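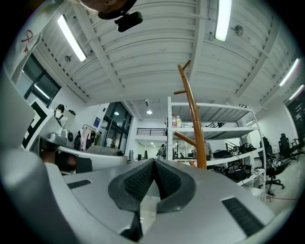
According to one of the engineers at the bench, the finger pads matter more than the motor, and most visitors ask about the motor first. I did too.

I spent an afternoon at the Drakmont workshop in Skirnatbridge on November 10, 2019, to compare hand-held grippers before our order goes in. Two models were out for visitors, one sold under the Trudex name and one from De Bruijn. Both are used the same way. You hold the tool, close the fingers on things, and the camera on it records what the fingers do. An arm gets the same fingers later.

The Trudex opens to 76 mm and the De Bruijn a little wider. I did 25 picks with each on a box of mixed parts. The Trudex dropped two, both of them thin washers. The De Bruijn dropped five, but it was easier on the wrist. After 8 minutes with the Trudex I wanted to put it down.

Round stock was the part I cared about – we handle a lot of rod and tube. Padded fingers wrap a pole well as long as you come at it square. Come in at an angle and only one edge of the pad takes the load.
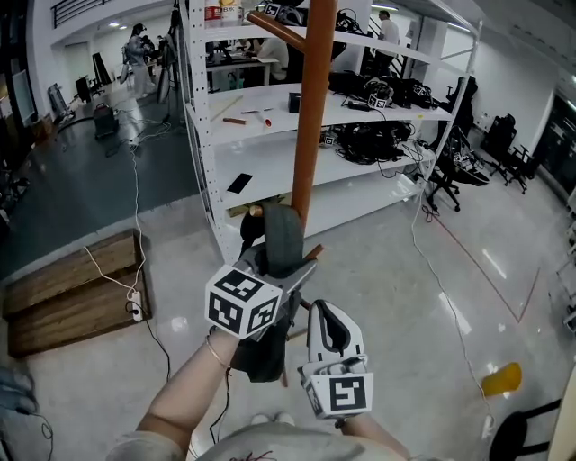
Can the pads be changed without sending the tool back? They come off with two screws, and the shop keeps spares for both models.

Pads are rated for 600 hours at the shop. I would plan on less with rough castings.

Tracking was checked with printed markers. Slow moves were fine with either tool. Fast turns lost the marker on the De Bruijn a few times, and the staff put that down to shutter settings – I'd want to see it again with those fixed.

We are asking for a loan of the Trudex in January. Parking is behind the building and the sign for it is small.

3 comments | 8 shares
Print this page | E-mail this page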